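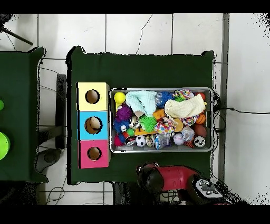
Yellow, blue and pink boxes beside a metal bin of toys.

The Case Against the Slab Under a Small Shed

Jul 1, 2024

Most shed kits sold for back yards come with a base sheet that says to pour a concrete slab. The Drorkwood kit I put up behind my house in Plorkham says it on the first page, before the parts list. I think this is poor advice for most buyers of a small shed, and I think it stays in the manuals out of habit.

Start with the load. A garden shed holding a mower, a few shelves and some bags of soil does not press very hard on the ground. Compacted gravel over firm soil will carry it. The slab is strong enough too, but it is strong in a way the shed never uses, and the owner pays for the forms, the wire, the mix and the delivery all the same.

Then there is water. A slab that is wider than the shed catches rain at the wall line. The water runs in under the bottom plate and sits there. The usual fix is a bead of sealant along the plate, which has to be cut out and replaced when it lets go. A slab cut to the exact size of the shed avoids the ledge, but few people set forms that closely, and a shed that ends up slightly out of square will hang over on one corner and leave a shelf on the other.

Gravel drains. Rain off the roof drops into the border of the pad and goes down. The skids or floor joists stay in moving air, provided the stone is clean and has no fines near the top. I used a crushed base layer, compacted in 2 passes, with washed stone over it. The washed stone does not compact and should not be asked to. Its job is to keep the wood off the wet layer.

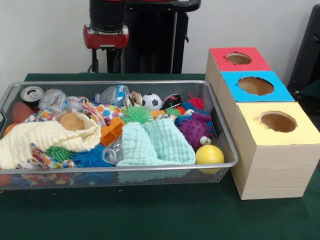 The common objection is that gravel moves. It does move if it is spread over topsoil with no edging and no fabric. Topsoil holds roots and air pockets, and both go away in time. Strip it down to firm ground and put down fabric before any stone. Set the edging before the stone as well, and pin it on the outside face. If the stone has nowhere to go sideways, it mostly stays put.

Frost is the other objection, and here I think the slab people have it wrong way around. A thin slab with no footing lifts in a cold winter just as the ground does, and it lifts as one stiff piece until it cracks. After that the two halves sit at different heights and the shed door binds. When a gravel pad lifts unevenly, I can jack the low corner, pack stone under the skid, and lower it again. I checked mine with a long level in February and found one corner low by the thickness of a shim. The repair used a bottle jack, a flat bar and part of a bucket of stone.

Cost should be compared on the same footing. Makero, the yard where I bought my stone, quoted the base material at 70 dollars a load, delivered. I needed 3 loads. The concrete quote I had from Carrasco came to over 4 times the total for the stone, with the digging left to me in both cases. Prices will differ elsewhere. The digging will not, and it is the hard part of either job.

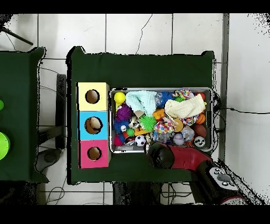 Removal gets left out of these comparisons. A shed is often moved or sold with the next change in the yard. A gravel pad can be raked out and reused under a path. A slab has to be broken up and hauled off, and many dumps charge for it by weight. Someone who is unsure where the shed belongs should not be pouring anything.

There are cases where I would pour. A workshop with heavy machines that must stay level to each other needs a slab. So does a shed with no floor of its own, if the owner wants to roll a car or a loaded cart in and out. Some local codes require a permanent base above a certain floor area, and the permit office will say which rule applies. On a steep lot, neither base is much good without a retaining wall, and posts set on proper footings are usually the better choice.

Anchoring is also simpler in concrete, I admit. A wedge anchor through the bottom plate is quick. On gravel the shed needs ground anchors driven or screwed in at the corners and strapped to the skids. Buy the long ones. The short ones packed with some kits are meant for turf, and they pull out of loose stone by hand. 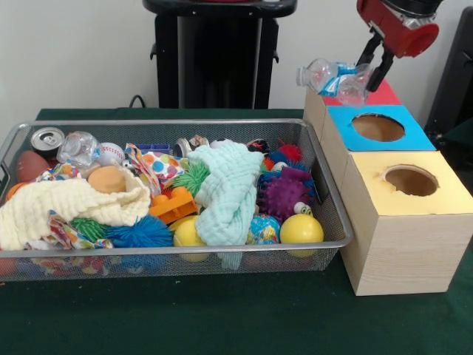
A crumpled bottle in the gripper, above the boxes.

What I would like to see in the manuals is a plain table: floor area, expected load, soil type, and the bases that suit each. The kit makers already know the weight of the building. Until they print it, I would treat the word "slab" on the first page as one option, price the gravel as well, and spend the difference on better anchors and a thicker floor.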